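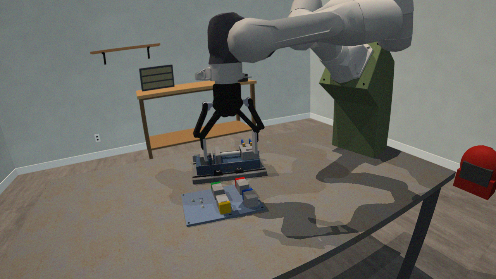

Corina Mocanu

Re: Moving the seed swap and what to do with the old list

On 7th January, Gündoğdu wrote:
> I still don't see why we need to change the way the swap works. People
> bring what they have, put it on the tables and take what they want. The
> only trouble last year was the labels. Half the envelopes at my end
> said "beans" and no more. If we fix that, the rest can stay as it is.
> Also, does anybody know if the Tullach hall is free, or are we back in
> the school again? I need to tell the people who come by bus.

I agree with you on the labels and not on the rest, so let me take these one at a time.

First the hall. Tullach is free and I have put our name down for it. The cost is the same as the school. The bus stops at the end of the road, on the same side as the hall, so your group will have a shorter walk than before. There are 2 doors and we will have the key to both. Please use the side door for carrying things in. The front one has a step and a heavy spring.

Labels. I would like every envelope to carry the name of the plant, the variety if it is known, the year the seed was saved and the town where it grew. If the variety isn't known, write "unknown" so that we can tell it wasn't left off by mistake. Please don't guess. I took home a squash last time that was marked as a bush type and it went over the fence and into the neighbor's hedge by the end of summer. I don't mind a surprise, but I had planted it in a 4 foot bed between the onions and the path.

I would also like people to say when two kinds of squash or corn were grown close together. Beans and tomatoes mostly come true, and I am not worried about them. Squash will cross with anything of its own kind in the next yard. Somebody growing out that seed should know what they may be in for.

Now the part where I disagree. The open tables work well for the first half hour. After that the good things are gone, and the people who come later get lettuce and marigolds. Nuno wrote to me about this in October and said he had brought a whole jar of his flat pole beans, and that most of it went to the first few people through the door. He wasn't angry about it but he did say he might not bring so many again. I think we should hold back part of anything that is in short supply and put it out halfway through. It would mean one person at a table behind the others with a box, and I am willing to be that person.

On envelopes, Zarent has the small brown ones in packs of 2,000, and we have most of a pack left over. It's in my hall closet. I don't think we need to buy more this year. If you save your own at home and want some ahead of time, write to me off the list and I'll mail you a few. They don't have gum on the flap, so bring tape. The very fine seed, poppies and so on, gets out at the bottom corners unless you fold it in a bit of paper first.

The old list of who grows what is a different problem. It was last put in order three years ago and a good many of the addresses on it bounce. I would sooner start a new one than try to repair it. What I have in mind is a plain text file, one line to a variety, with the name of the grower and whether they have seed to spare. No passwords and nothing to install. I can keep it up to date if people send me changes on this list with the word SEEDS in the subject line, so that I can find them again.

If anyone still has the handwritten notes on the old runner beans, the ones with the dates for first flowers, please let me know. I had a copy and lent it out, and I can't remember who to. I would like to type them up before planting time.

One last thing for Gündoğdu: yes, I still have your sieves. Both are clean and I'll bring them to the hall.

Corina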